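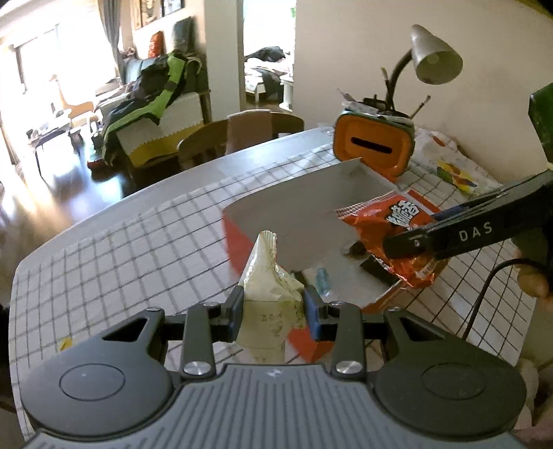 Teaching a gripper to pack snacks

The Plirna leaflet says 50 goes will do it. I doubt that. We were past 300 in April and the Setside arm still squashed half of what it picked up.

Tips that seemed to help, for what they're worth:

Hold crinkly bags upright between the finger pads, sealed edge up. Pinch gently, as the arm will copy a heavy hand.

With 2 grippers, let one steady a bag in the box while the other brings the next. Go slowly. Rushed goes are wasted goes.

Leave a bit of clutter on the table. A bare one teaches it about bare tables.

Move the box a few inches now and then.

Bin the bad goes the same day. You won't want to look through 1000 of them later.

Driving the arm by remote control is meant to be easier. I found it slower, and my thumbs ached.

Would I trust it with eggs? No.

Updated 10/17/26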